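Search this guide Enter a keyword Go

Section 4. Aligning the tracking and gripper streams

Livus reads each gripper's pose from its square marker and merges it with the headset track. Good alignment makes everything downstream easier, and it's a pleasure to watch the two curves snap together!

1. Open Pumell and load the session folder.
2. Select both grippers under Sources. Check that left and right carry different marker IDs.
3. Click Match Clocks. Livus looks for the first full open-and-close of each gripper and lines up the timestamps.
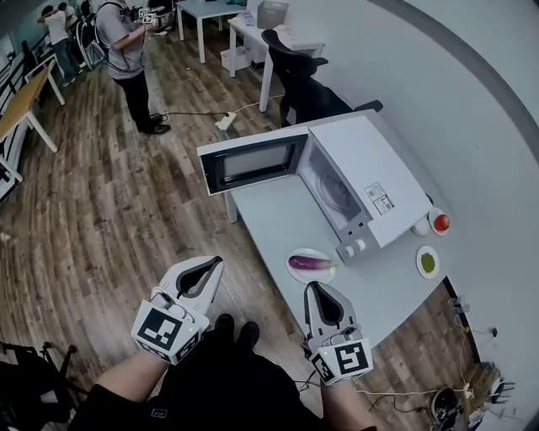 4. Drag the offset slider until the pose curve and the jaw-width curve peak together. An offset of 21 ms or less is fine for training the policy.
5. Click Save Offset – the value is written to every episode in the session.

Note: Marker dropouts shorter than 2 frames are filled in automatically. Longer ones show up as orange bars, and you can step through them with the arrow keys (try it, it's fast).

Caution: Don't rename the session folder after step 5. The planner finds the offset file by path and will stop with error 103.

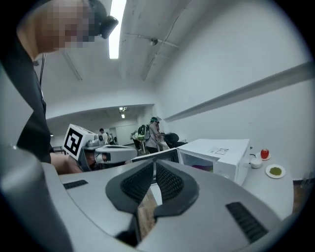

Can I reuse an offset from an earlier session?
Only if the clocks haven't been restarted in between. Load it with Import Offset, then repeat step 4 on one episode to check it.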